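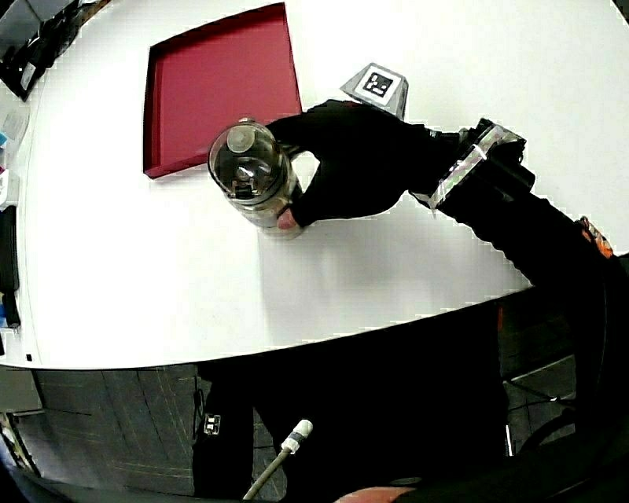 When should a company start planning the switch from its old business software to a new system?

Long before anybody has picked the new system. I'd say the planning starts the first time someone in accounting sighs and opens a spreadsheet to do what the software was supposed to do.

## Chapter 4: Before the Switch

I've been through a fair number of software switches, and I want to open this chapter with the one that went worst, mostly my fault. The company was Stiltwood, a wholesaler of garden sheds and fencing with two warehouses and an order system older than a few of the people using it. They'd bought a new package called Claleo. I was hired to get them onto it by March, and I said sure, March sounds great!

I had not yet talked to the warehouse.

What I had was a very nice list from the finance department. It covered invoices, payments, tax codes, month-end reports, all of it neat and signed off. Leidy Zapata ran finance and she knew her part cold. So I built the plan on her list, set the dates, and booked the training room (the small one, with the radiator that wouldn't turn off). Then I finally drove out to the bigger warehouse and met Bindu Warrier, the shift lead, and she asked me how the new system handled split pallets.

I didn't know what a split pallet was. Do you? In that building it meant an order where half the load went out on one truck and the rest went later, under the same order number, with one invoice at the end. They did it every day. The old system had no proper way to do it either, so Bindu's team typed a code into the comment box and everyone just knew what it meant. Claleo had a comment box too, but nothing in it carried over to the invoice. If we'd switched that week, customers would have been billed twice.

We moved the date, of course. I made an embarrassing phone call and then I started over, this time on the warehouse floor.

### What I mean by a process map

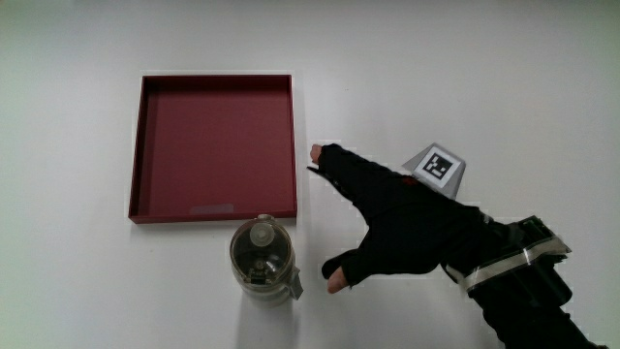

So when I started over, I did what I should have done first, and I followed one order from the phone call to the payment. One order, all the way through, sitting beside each person who touched it. I wrote down what they did, what they typed, what they looked up, and who they yelled across the room to. You end up with a long strip of paper full of arrows, and that's a process map. There are fancier ways to draw one, and we'll get to a couple of them later in the chapter, but a pencil is fine for now.

A few words I'll use from here on:

- **Process:** the steps people take to get a piece of work done, whether or not the software knows about them.
- **Workaround:** a step people made up to get past something the software can't do. Bindu's comment code was a workaround.
- **Requirement:** something the new system has to be able to do. Good ones name a person and a task ("the shift lead can ship part of an order and bill it once").
- **Go-live:** the moment the old system stops being the real one.

Workarounds are what you're hunting for, and people won't list them if you ask. They've been doing them so long they don't see them anymore! I asked the Stiltwood warehouse for a list of workarounds and got 2. Then I sat with them through a morning and an afternoon and found more than 8, including a paper notebook that was the only record of damaged stock.

### Who should be in the room

For a small or mid-sized company I like a project group of four people. One from the part of the business that handles money, one from the part that handles goods or customers, one who looks after the computers, and one manager who can make a decision without asking anyone else. At Stiltwood that last seat was empty for too long, and we'd spend a whole meeting agreeing on something and then wait to hear if we were allowed to. Pirjo Kinnunen from operations eventually took it, and things sped up right away.

You'll also have someone from the vendor or the consulting firm, and that may be you one day. My advice is to talk less than you want to. I still have trouble with this one — I like explaining things, as you've noticed.

### Try it before you read on

Pick a job you know from the inside. It can be a coffee counter, a library desk, your uncle's repair shop. Follow one customer request from start to finish and draw it as a strip with arrows. Mark each place where somebody uses paper, memory or a text message instead of the system. Keep the drawing, and we'll turn those marks into written requirements in Section 4.2.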